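How to wash and reshape a soft fabric sun hat

A soft sun hat picks up sun cream along the inside band, dust on the crown and creases in the brim from being pushed into bags. Most fabric hats can be put right at home with a bowl of water and a towel. This page covers plain cotton, polyester and blended fabric hats with a stitched brim. It does not cover straw, felt or wool, or hats with a cardboard brim, which should not be soaked at all.

Allow half an hour for the washing and shaping, then leave the hat overnight.

What you need

A washing-up bowl or a clean sink
Mild liquid detergent, the kind sold for delicates
A soft toothbrush or nail brush
Two light-coloured towels
A mixing bowl close to the size of your head
An iron and a thin cotton cloth

Check the label first

Look inside the sweatband for the care label. If it says dry clean only, stop there. If there is no label, bend the brim gently. A brim that springs back usually has a plastic or fabric stiffener and will wash. One that feels like card and holds a sharp fold probably has a paper core.

Pale colours such as yellow, cream and pink rarely run, but a darker trim or lining might. Dab a damp white cloth on the inside of a seam and press for a few seconds. If colour comes off, use cold water only and don't leave the hat to soak.

Treat the marks

Sun cream and make-up are greasy, so they need detergent before any water. Put a little neat detergent on the band and work it in with the toothbrush, following the line of the stitching. Leave it for 17 minutes or so while you fill the bowl. On fabric with a sheen, use your fingertips on the outside and keep the brush for the band. Hard brushing leaves dull patches that will not come out again.

Wash

1. Fill the bowl with cool or lukewarm water and stir in a teaspoon of detergent.
2. Lower the hat in, crown first, and press it under until it is wet through.
3. Squeeze the suds through the fabric with flat hands. Do not wring or twist, particularly at the seam where the brim joins the crown.
4. Leave it for ten minutes. Longer is fine for plain white cotton.
5. Rinse under a slow cold tap until the water runs clear. Detergent left in the brim dries as a tide mark – give the stitched edge an extra rinse.

A washing machine will do for an unstructured hat with no stiffener. Use a mesh bag, the delicates cycle and a spin no higher than 500. I still prefer the bowl for anything with a wide brim.

Shape

Lay the hat on a towel, fold the towel over it and press down to take out the water. Do this again with the second towel if it still drips.

Turn the mixing bowl upside down and put the hat over it. Smooth the crown downwards from the top, keeping any seams straight. Then go around the brim, pulling lightly outwards between finger and thumb. If the topstitching has puckered, stretch it a little at a time until it lies flat.

Let it dry away from radiators and out of direct sun. Don't stand a wet hat on bare wood – put a dry towel under the bowl.

Iron the brim

Iron while the brim is still slightly damp. Set the iron to low for polyester or satin finishes and medium for cotton. Lay the thin cloth over the brim and press from the crown out to the edge, lifting the iron each time. Turn the hat as you go and leave the crown alone. Steam from the kettle is enough for soft folds up there, held well clear of the spout.

Storing it

Keep the hat on a shelf with the crown stuffed with tissue paper and the brim flat. A hook will do for a day or two, but over a winter it leaves a point in the crown. 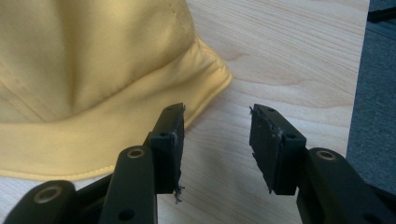
Can I use a tumble dryer if I need the hat the same day?

It is best avoided, as the heat can shrink the sweatband and buckle the brim. Press the hat in a second dry towel and put it in front of a fan on a cool setting.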